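Gustari Pastel Cups and Bowls: a set I keep reaching for

I bought the Gustari mix-and-match set in August, mostly for the patio, and it has more or less moved into the kitchen for good. You get short cups, tall cups and bowls, all plastic, all in soft colors that somehow go together no matter what you grab. I was expecting picnic stuff. It feels much nicer than that!

The short cups are my favorites. They hold 200 ml, so they're right for juice or a small coffee with milk, and the matte outside gives you something to grip when your hands are damp. The tall ones are what my brother-in-law Ihor Dmytriv goes for (iced tea, no exceptions), and a smaller cup will sit inside one if you're short on shelf space.

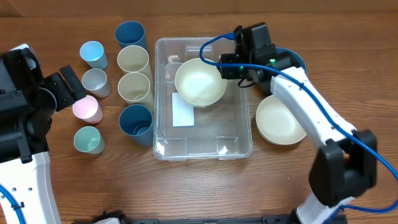 Short cups in pastels, tall ones in steel blue and beige, and one of the cream bowls already in the clear bin.

The bowls deserve a mention too. The cream ones have a good wide rim and a glossy inside, so oatmeal wipes right off, and there's a dark blue one if you like a bit of contrast. I use them for cereal, chopped fruit, keys, whatever.

I keep everything in a clear ridged bin from Sernthorpe, bought separately. It's see-through all the way down and the rounded corners are easy to wipe out. It won't take the whole set with the tall cups standing up, so mine go in lying down.

Gripes? Two small ones. The pale blue and the light gray look very alike under my kitchen light, and I wish the tall cups had the same range of colors as the short ones. Beige is fine, but a tall pink one would make my day.

I've run mine through the dishwasher more than 70 times, top rack, and the colors still look great to me. If you've got kids, or friends who drop things on patios, get them. I'm already eyeing a second set for the camper.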